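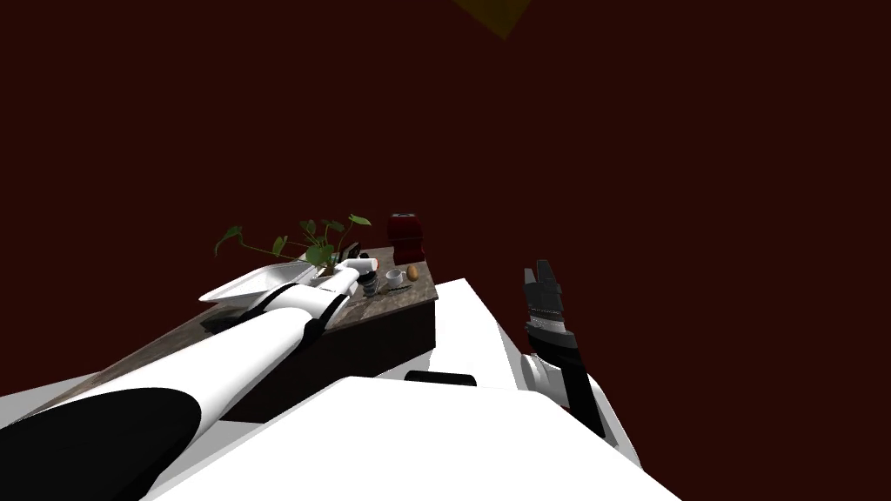
Has anyone else finished The Salt Ferry at Jundstead? I picked it up in May and it took me six weeks, which is slow for me. The setup is good. A woman takes a job at a ferry office on an island and starts reading the mail left by the clerk before her. The rooms are hardly furnished on the page. You get a dark wood counter in front of a dark maroon wall, like the one up top, and that is all Wiegand's office ever is. I liked that for 40 pages. After that I wanted a window.
– palewick

Finished it last month. I think the bare rooms are the point. She doesn't look at things because she doesn't plan to stay. The letters have all the detail the office doesn't.
– quillback77

I gave up at the second winter. 632 pages is too many for a book where the main question is who wrote one letter. I had it figured out by the scene on the dock.
– tomes_and_toast

Which letter? If you mean the unsigned one, you may have it wrong if you stopped there. There is another turn in the last section.
– quillback77

Please mark spoilers. Some of us are still reading.
– orrisroot

Sorry, will do.
– quillback77

Does anyone know if the Umico paperback is the same text as the Sevine hardcover? My library has both and the chapter breaks don't match.
– marrowfat

Same text as far as I can tell. The paperback splits the long chapters and drops the map. I'd get the hardcover, you need the map for the crossing.
– palewick

Disagree, I never looked at the map once. The paperback is easier to hold and the type is bigger.
– tomes_and_toast

You also didn't finish it.
– orrisroot

Fair. I still read more than half, and the sister never got one scene of her own. She is the only person in it I cared about.
– tomes_and_toast

She gets one, near the end. It's short – four pages, maybe five – but it changed how I read the first part. I'd go back for that.
– palewick

Okay, I'll put the paperback on hold again.
– tomes_and_toast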